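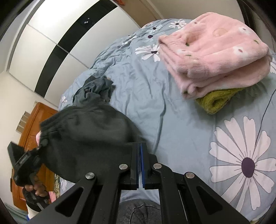
pink blanket, daisy sheet

Thursday, late. Choir thing in Diltville again. Left work at four, still missed the warm up. Annick Caron already at the piano looking at her watch. Sang the Mirzaei piece twice through - altos flat both times, me included. She says the concert is 32 days off and we sound like a bus station. Fair.

Gilles Lemaire wants us to sell 100 tickets each?? I know maybe nine people. Told him so. He laughed and handed me the envelope anyway.

Drove home the Wavinstead way, road closed at the bridge, had to turn round. Cost me the pharmacy. Will go tomorrow befor work if I wake up. Soup from the can. Mom called, knee is better, she's walking to the store and back now.

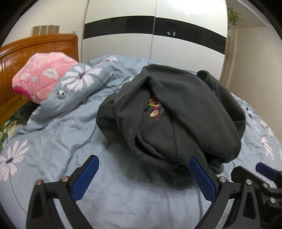

gray heap on the bed, put away tmrw

Need to: learn page six by heart, call Rornex about the bill (60 dollars, for what), find black shoes. Throat scratchy - tea, then sleep. Annick emailed at ten, extra rehersal Sunday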